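Home | Projects | Reports | Contact
3 min read

The Starnolville Dumpling – where did it come from?
Dinesh Murthy and Amna Butt, 18 May 2020

We wanted to find out who first made the potato dumplings sold in Starnolville. Short answer, we still dont know. Two bakeries claim it, Cozma and Ziltberg. Both say their gran's recipe.
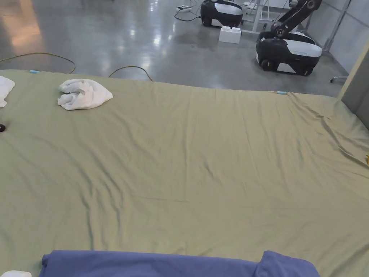 Cozma's version – boiled, then fried in crumbs. Filling is onion and curd cheese. Ziltberg only bakes theirs. Amna thinks that came later, when people got proper ovens.

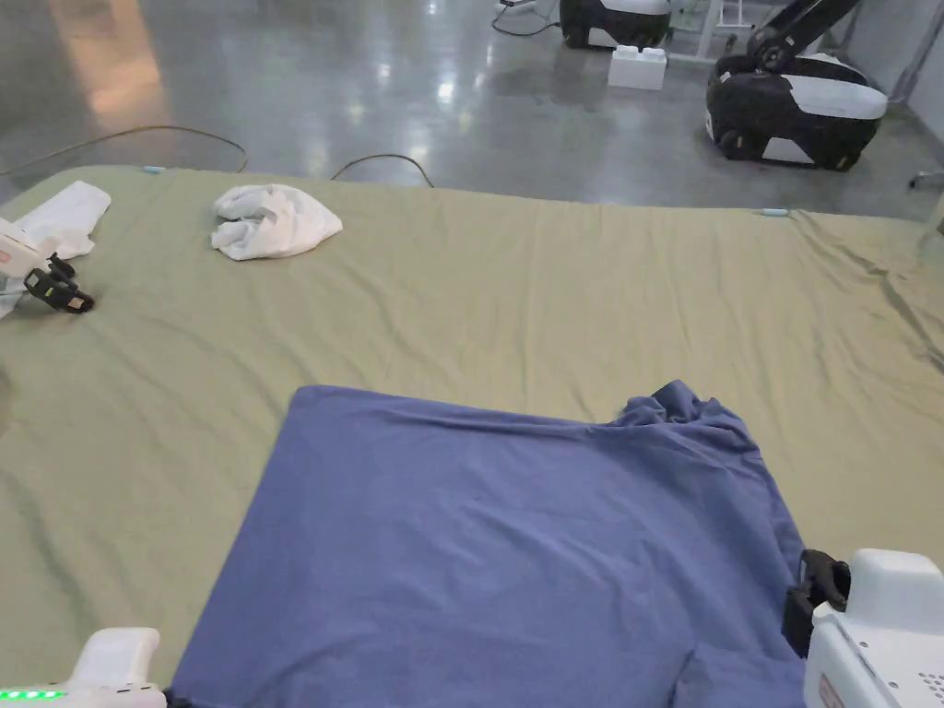 Blue shirt on the green sheet

We made both. 10 dumplings each, 4 testers. Fried ones went soggy if left more than 5 minutes, so timing mattered. Baked ones a bit dry but held thier shape.

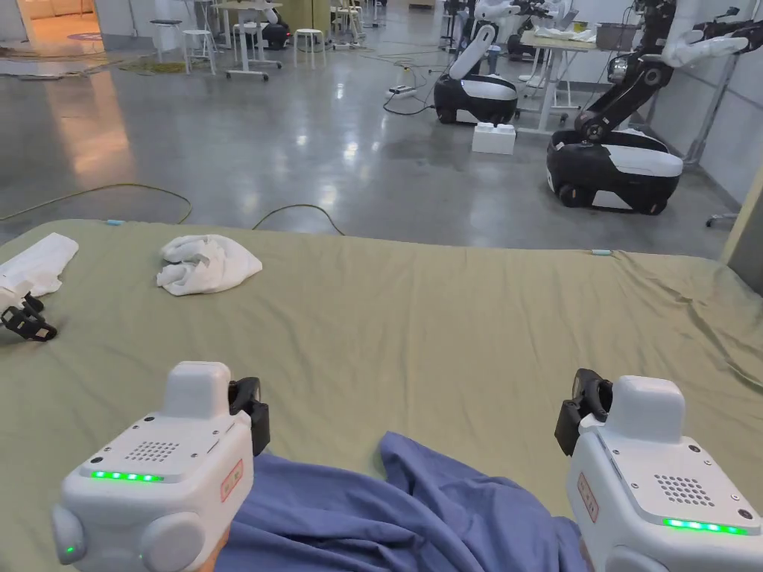 The Flommont cookbook has a similar recipe with plum inside, no cheese. Could be the older one, no date in it though. Still to do in September – ask at Flommont market, try the plum filling, fix the salt (too much, both batches).

2 comments | 5 shares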